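What Is a Spring?

A spring is a part that changes shape when you push or pull it, then goes back to the shape it had before. Most springs are made of steel wire. You probably used one today without seeing it. There is one in many click pens and there are lots of them in some mattresses.

How is a spring made?

Spring wire comes to the factory on a big reel. A machine straightens it, then pushes it against a hard metal tool so that it bends into a curve. If the wire keeps moving, the curve keeps going and turns into a coil. A cutter snips the coil off at the right length.

At the Duleo works, the smallest coiling machine makes 504 pen springs in 10 minutes. Each one is 17 millimetres long.

After coiling, the springs go into an oven. The heat helps the metal settle, so the springs keep their shape later on. Some springs also have their ends ground flat so they can stand up straight. 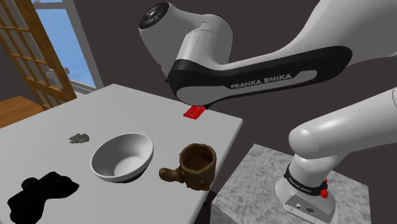
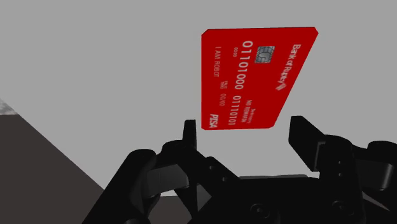
Three kinds of spring

Compression springs are made to be squashed. There are gaps between the coils, and the gaps close up when you press. Pen springs are this kind.

Extension springs are made to be stretched. The coils sit close together and there is usually a hook or loop at each end. Many trampolines have them all the way around the edge.

Torsion springs are made to be twisted. A clothes peg has one in the middle. When you squeeze the peg, the spring twists, and when you let go it pulls the peg shut.

Can a spring wear out?

Yes. If you stretch a spring too far, it stays stretched. A spring can also break after being used many, many times — this is called fatigue. Rust makes it happen sooner, so springs used outdoors often have a coating of zinc or are made from stainless steel.

Try it at home

You will need a pencil and 2 pieces of soft craft wire.

Wind the first piece around the pencil with the coils touching. Wind the second piece with small gaps. Slide them both off and press each one gently with your finger. Which one squashes?

Craft wire is much softer than spring steel, so your springs will lose their shape quickly. Ask an adult to cut the wire — the ends can be sharp.

Words to know

Coil: a loop of wire, or many loops in a row.
Fatigue: when metal cracks after being bent over and over.
Torsion: another word for twisting.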